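Council's bin refund plan short on detail

2021-05-04

Households in Verkmont could get a refund of up to $80 a year for putting out less rubbish under a plan released by the council yesterday, though anyone hoping to see how the sum was worked out will be waiting a while.

The scheme, drawn up by consultants Van Damme, would begin in October with a trial of 300 homes. Trucks would weigh each kerbside bin as it was lifted and the rebate would come off the next rates notice.

Councillor Virgil Radu called it "a fair go for people who do the right thing." Asked what the weighing gear would cost, he said the figure was commercial in confidence.
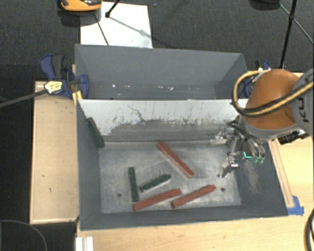 We have heard this sort of thing before. The Kestemo estate was promised a green waste service 4 years ago and residents are still driving their clippings to the tip. The report runs to 496 pages, and the section on illegal dumping takes up less than one of them. It says dumping is "not anticipated."

Raimonds Laur, who rents in Julus Street, is not convinced. His block of flats shares its bins, and the rebate would go to whoever pays the rates.

"My landlord gets the money and I get to sort the yoghurt tubs," he said.

A council spokesperson said arrangements for renters would be looked at after the trial. Submissions can be lodged at the front counter or through the council website.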